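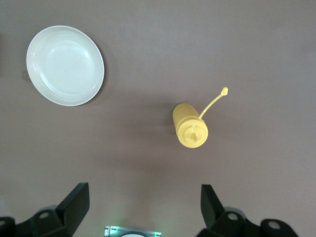
Bjarke Stougaard's objection at the August review was that a person guiding the arm by hand teaches the robot the person's habits along with the task. The remark deserves a full answer, and the first part of this talk is given to it.

## 1. Opening (7 minutes)

Thank the hosts at Disell. State the subject plainly: how a task is shown to a robot, and what each method of showing leaves in the record.

Two methods are compared today.

- **Hand guiding.** The operator holds the arm and moves it through the task.
- **Remote control.** The operator stands apart from the arm and drives it with the Ritden controller.

## 2. Reply to the objection

Concede the point in part. Operators do have habits. At Bach, two operators given the same written task approached a squeeze bottle from opposite sides, and each did so almost every time. A robot trained on only one of them would have learned a preference that appears nowhere in the instructions.

The remedy adopted by the Savari project is to rotate operators within each task and to vary the starting positions of the objects. Habits remain in the record, but no single habit dominates it.

*Pause for questions on this section only.*

## 3. What the wrist camera contributes

Refer to the opening slide, left on screen until now. The plate and the yellow bottle lie well apart on the table, and the fingers of the gripper are spread wide. From this position the operator has two decisions to make: where to close on the bottle, and how to turn the wrist before closing.

Point out the open tip cap on its strap. A thin part of this kind needs to be considered when the approach is chosen, and operators should be told so in the task sheet.

Under hand guiding, the operator tends to look at the table directly and may use information the camera never receives. Under remote control from the wrist view, operator and robot work from the same picture. This is our principal argument for remote control in tasks with small objects.

## 4. Cost

The Savari set holds 300 demonstrations, of which 147 were given by hand guiding. New operators needed about 30 minutes of practice before their remote sessions were accepted. Hand guiding required very little practice, and we continue to recommend it for long, simple motions.

Do not read the full table aloud. It is in the printed handout.

## 5. Closing

Invite comment on the draft guidance for operators. Written responses should be sent to the project office and should name the section concerned.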